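Notebook – handheld gripper pair, Brereo station
Last updated 23/03/2026

Pair back on the bench after the Treterside trip. Left one had the slow finger again, right one had been dropping its cable. Writing this down as I go so whoever does the next one doesn't start from zero.

Started with left. Power off, cable out, finger pads wiped with the blue cloth (not the paper, paper sheds into the ridges). Pads themselves OK, ridges still sharp, no need to swap. Old pads from October are in the Petchrat drawer if anyone wants to compare, they were rounded right off and everything slid out sideways.

Slow finger – took the linkage cover off. Four screws, one of them not ours, somebody put a longer one in and it was bottoming out on the slider. That was the drag. Not the spring, which I'd already ordered, oh well. Spring goes in the drawer as a spare. Put a short screw in, moved the finger by hand the full travel, no notch at the half-closed point any more. Tiny bit of dry lube on the rail, wiped off again. DON'T use the wet stuff, it collects fluff and we get the same thing back in two weeks.

Lens next. Wiped, held up to the lamp, one small scratch near the rim, out of the useful area, leaving it. Checked the lens ring for play. None. Last time it was a quarter turn loose and the whole calibration walked off during the morning, so now I check it every time even if it looks fine.

Close-up check from the wrist camera, something dark right up against it, pads in view:

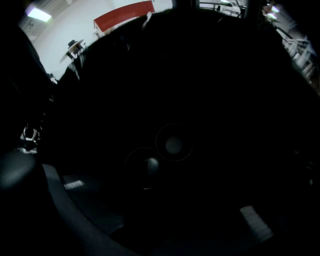
Exposure is still on auto on both units. I want it locked before the next long session but the room light changes so much between the window end and the wall end that a fixed value good for one is bad for the other. Tried 200 on the gain for a bit – too noisy in the corners. Back to auto for now. Somebody with more patience can do a proper sweep.

Right unit. Cable. The strain relief had gone soft and the plug was carrying all the pull. Cut it back, new boot, new zip tie, left a slack loop at the body so the wrist can turn without tugging. Rule of thumb, if you can turn your hand palm up and palm down and the plug doesn't move, it's enough. If the loop catches your sleeve its too much.

Cube mounts, both units. Checked the screws under the cubes with the small hex key, one on the left took an eighth turn. Not good, not terrible. Marked all of them with paint pen so next time you can see if they've crept. Please don't peel the marker prints to get at the screws, you go in from underneath. The prints are a pain to line up again and if they go on even slightly skewed the pose jitters and you blame the camera for a day. Ask me how I know.

Firmware – left and right were on different builds!! Left was still on the one from before Treterside. Both on build 247 now. Restarted twice each. Clock offset between the two looked bad after the first restart and fine after the second, no idea why, keep an eye on it. If it comes back write it here.

Then the seated check. Same routine as always:
– sit, both units in hand, screen where you can read it without leaning
– start the timer, hold still, let it find both pairs of cubes
– open/close each side, slow then fast
– cross hands, uncross, reach to the floor, reach back
– stop, look at the dropped frames count before you save anything 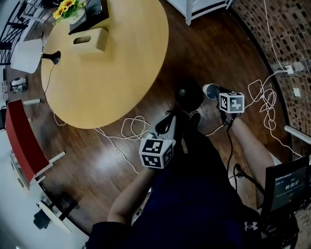

Seated check, both units in hand, timer at 00:00:07.

First run 26 dropped frames, all on the right unit, all while reaching down. Swapped the USB port, second run 6, spread over the whole thing. That's under what I care about. So either the port is tired or the plug wasn't fully home the first time, can't tell which. Put a bit of tape over that port until I get round to testing it with something else.

Gripper width reading: left used to stop short of zero when fully closed. Re-zeroed with pads touching, no squeeze. If you squeeze while zeroing, you get negative widths later and the Grundar script throws those rows away without saying so. I added a warning print but it's only on my branch, will merge when I've cleaned it up. Right was fine, left it alone.

Floor cables – charger leads need to be tied up along the wall, not looped where the chair goes. Did the worst one. Rest on the todo.

Todo
– order more short screws, we're down to the last few, and throw the long ones OUT of that tray
– test taped USB port
– exposure sweep, window end and wall end
– merge the negative width warning
– second hex key, the small one is getting round
– look at paint pen marks after the next long session, write down any that moved
– tidy the rest of the floor cables
– spare boot for the left cable, it'll go the same way as the right soon enough, same age

Both units back in the case, charged, fingers left open so the pads don't take a set. Label on the case is wrong, says left is the spare. It isnt. Will reprint.

Recent entries
Treterside packing list and what came back
Pad swap, both units
Lens ring loose, calibration drift
Petchrat drawer – what's in it
Grundar script, known gaps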